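Hand-Held Gripper Fault Notice: Frequently Asked Questions

Last updated Jun 24, 2022

Who should read this page?

Everyone who records with the Flosik hand-held grippers at the Virwood site, and anyone who trains models on the recordings made there.

What was the fault?

The left and right grippers of a pair drifted apart in time during longer sessions. Each gripper keeps its own clock and is meant to correct it against the base unit. On the affected units the correction stopped after a brief drop in power and did not resume. The indicator light stayed green throughout, so operators had no warning.

How was it found?

During a routine check, Thiện Kim noticed that the two fingers closing on one object were recorded as closing at different moments. A review of 2,980 recordings followed, and 161 of them were found to be affected.

Did cabling play a part?

Yes. Power dropped when a plug worked loose at a power strip on the floor. Operators work on their feet with a gripper in each hand, and a cable that is pulled or stepped on can shift a plug without being felt.

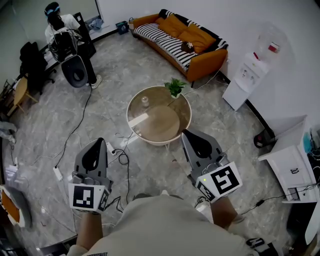 Daiane Arruda asked that the notice also treat loose cables as a trip hazard, and remarked that a person watching two grippers is seldom watching the floor. The request was accepted. Cable routes must now be checked and secured before each session, and the check must be entered in the session log.

Was anyone injured?

No injury was reported. One operator stumbled in the ninth week of recording and was able to continue. The event has been entered in the site safety record.

What should I do if a gripper loses power during a session?

Stop recording and set both grippers down. Tell the others in the room before anyone bends to reach a plug. Once power is back, restart both grippers, including the one that stayed on, and repeat the clock check. Do not rely on the indicator light.
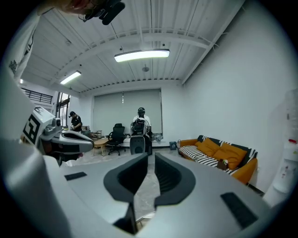

A session that has been interrupted must be saved under a new number. Joining the two parts is not permitted, even when the break lasted only a few seconds.

Can the affected recordings be repaired?

In part. Where the finger pads can be seen meeting clearly, the clocks can be realigned by hand. Eleven recordings could not be repaired and have been withdrawn.

When will a permanent correction be available?

Revised firmware is planned for September. Until then, the clock check is required at the start and end of every session.

Whom should I contact?

Questions about the recordings should be sent to Valentin Lemaire. Safety concerns should be reported to Beverley Lockyer on the day they arise.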